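Search tickets
Enter keyword or ticket number
Go

Ticket: Iron cord twists and bunches up at the sleeve
Status: Closed
Opened: June 28, 2022
Opened by: Rosângela Seixas
Product: Leline steam iron, braided cord
Location: Hernum laundry room, ironing station 2

Problem as reported
The cord on the Leline iron keeps twisting near the handle. After a long run of shirts it is wound up tight and pulls the iron to the left. Twice the iron cut out for a moment while I was pressing collars. It came back when I moved my hand. I have stopped using it and put the Uveck iron on the station for now.

Log

Entry 1
Asked Rosângela how the cord is stored. She said the evening shift wraps it around the body of the iron as soon as they switch off. The station handles 200 shirts in a normal week, so it gets wrapped and unwrapped a lot.

Entry 2
Unplugged the iron and let it cool. Felt along the whole cord for soft spots, then checked the woven jacket for fraying. No breaks in the jacket. Plug blades straight, no scorching on the plug body.

Entry 3
Tried the wall outlet with the Uveck iron for 5 minutes, moving the cord the whole time. No cutout. The outlet is fine.

Entry 4
Meter on the Leline cord, one conductor at a time, bending it at the sleeve. One conductor dropped out when the cord was bent hard to the left. The break is inside the sleeve, where it doesn't show. Ordered a replacement cord and sleeve from Egger.

Entry 5
New cord fitted. Continuity good in every position, ground included. Ran the iron on high through a basket of pillowcases with no cutout. Left the cord in loose loops on the board to let the factory bends relax. 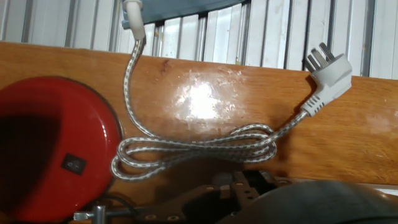

Can the cord be wrapped around the iron once it has cooled down?
Loose loops are better even on a cold iron. Tight wrapping bends the cord at the sleeve every time, and that is where the old one broke.

Entry 6
Rosângela has used the iron for a full week. No cutouts. Some twist still builds up by the end of a shift - she unplugs the iron and lets the cord hang until it unwinds. Put a note about loose loops in the shift book. Old cord cut up and thrown out. Closing.

Related tickets
Uveck iron leaves brown spots on white cotton
Ironing board cover slips at the narrow end
Leline iron: steam button sticks
Station 1 outlet loose in wall
Egger parts order, February, wrong sleeve size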